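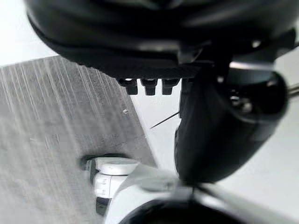
Jemgate has published its rules for robots that work close to other robots, and the gap between two grippers now has a chapter to itself. The new code of practice, released June 11, 2023, runs to 864 clauses and takes effect at all of the company's sites in January. It is firm on the kind of arrangement where a curved black finger comes down until its tip hangs just above the top of a white gripper. Under the old rules this was "adjacent operation" and called for good judgment. Under the new ones it is "close company" and calls for a form.

The form is number 402. It asks for the smallest planned clearance, the speed of each moving part, and the name of a person who can reach the stop button without standing up. Operators at the Steyn site asked whether a chair with wheels would satisfy that last point. The code's drafters have promised an answer in the next revision.

Jacobus Venter, who led the drafting, said most of the text came straight out of the incident log at Steyn. "People will guard a robot against a wall, a shelf, a forklift and the public," he said. "Then they put a second robot next to it and go to lunch."

Lunch is covered in clause 17. Paired machines are to be parked with fingers apart whenever the operator leaves the room, and "briefly" has been struck from the list of acceptable absences.

The floor gets its own section as well. Work areas must be checked before each run, and a white speck of lint counts as a finding until someone has picked it up. Venter defended the wording, saying that small screws also look like lint from a standing position.

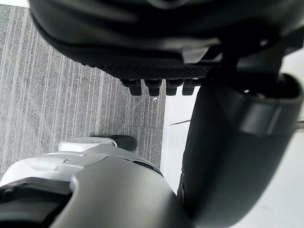 Fitora asks for more time

Fitora, which supplies grippers to Jemgate, welcomed the code in a statement and then spent 2 pages requesting an extension. Its main complaint is the rule that fingertips be inspected one at a time, with a signature for each. The company would like to sign once per hand. It also asks that "hovering" be defined, as its own manual uses the word for three different things.

Training starts this summer with Sara, the in-house course that already teaches ladder safety and the correct use of the badge printer. Staff who passed the previous robot module will have to take the new one in full. The final test is open book, and the book will be available in two volumes.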